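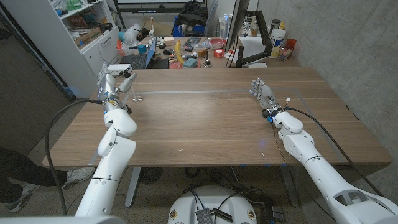 Why does the back bedroom lose pressure in the radiator loop every November? The expansion vessel has lost its air charge, so the relief valve opens on each heat-up and dumps water the loop then lacks once it cools.

It took me most of the evening to get that far. At 6 p.m. the gauge on the Kinsella boiler read below the green band with the system cold. I topped it up through the filling loop, closed both valves, and ran the heat. Forty minutes later the needle was well past the red mark, and the copper discharge pipe outside was dripping. That rules out a slow leak under the floor as the main cause. A leak does not push the needle up.

The vessel is a Brultow, red, hung on the wall behind the boiler where a hand fits but a hand and a wrench do not. I pressed the pin on the air valve and got a spit of water. Water at the air valve means the diaphragm has split, so pumping it back up will do nothing. I pumped it anyway, out of stubbornness. The reading fell to zero while I was writing it down.

Called Dakden before they closed. The replacement is $388 with the bracket, or less without, and the old bracket is sound apart from surface rust. Ordered it without. They said 5 days. I asked Itzel Villalobos, who fitted the pump last spring, whether the loop could run until then. Her advice was to keep the flow temperature at 60 °C, start cold at the low end of the green band, and check the gauge morning and night. She also said to stop using the top-up loop as a habit, as fresh water brings in oxygen and the steel radiators rust from the inside. I have been doing exactly that for two winters.

Bled the radiators while I was at it. Hall and kitchen gave water at once. The back bedroom hissed for a long time, then ran black. Black is magnetite, so the inhibitor is either gone or too thin to count. There is half a bottle of Brasberg inhibitor in the shed, but the label has washed off and I can't read the dose. Will buy new and add it after the vessel is changed – no point putting it in and then draining it out.

Relief valve: still weeping slightly at 9:30 with the boiler off. These often fail to seat again once they have lifted a few times, and grit on the washer would do it. Turned the cap to flush it, let it snap back, and the drip slowed to one every 5 seconds. Put a jar under the pipe to measure the overnight loss. If it still weeps in the morning I will add a valve to the order.

Other jobs. Lagging on the loft pipes has slipped near the hatch and needs tape. The thermostat in the hall reads two degrees high against the kitchen one, and I don't know which is right. Itzel wants her pressure gauge back.

Boiler off at 10:15. Gauge in the lower third of the green, falling as it cools.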